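Up at the desk since before breakfast, and I can't remember the last time I was this happy to be reading appendices! The Wasilewska report finally came through from the library in Hiltivholm, the one on car break-ins and street lighting, and I have been underlining it like a first-year student.

The short version, so I have it down somewhere: Zomden switched off its street lights after midnight for one winter, and everyone (me included) expected the thefts from cars to shoot up. They didn't. They slid over to Cernby, two bus stops away, where the lights had stayed on the whole time. I read that page three times. If it holds, my entire second chapter has to be turned around, and I don't mind one bit.

I stayed up in the bedroom with it most of the morning, the paper copy in one hand and cold coffee in the other. 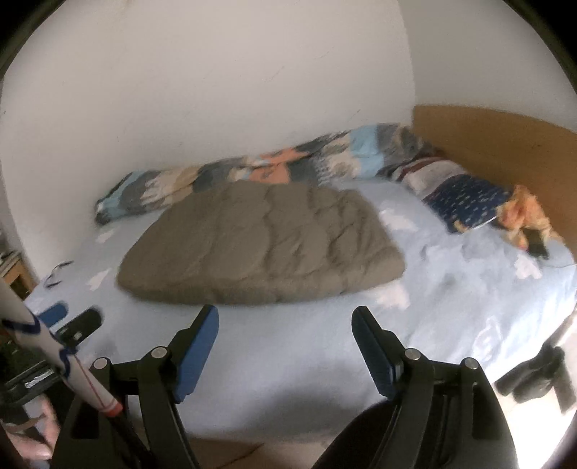 The bed with the light blue sheet on, January.

Huệ Mạch called at lunch and we talked for 90 minutes. She thinks the reporting is the weak spot – people in Zomden may have stopped calling the police over a broken window, especially if the insurance wasn't going to pay anyway. Good point, and a fair one, and it sent me straight back to the tables. There is a survey at the back, 40 households, with 15 of them saying they'd had something taken and never reported it. Small, but so interesting! I want to know what they lost and when they noticed. I want to knock on every one of those doors.

She also said I should stop writing "crime wave" in my drafts, and she's right, it's lazy. Crossed it out in both places.

Tomorrow: write to the records office in Cernby and ask for the monthly numbers, fix the footnotes in chapter one, return the other two books before the fine gets any bigger. Then the maps. I have been saving the maps – I love the maps.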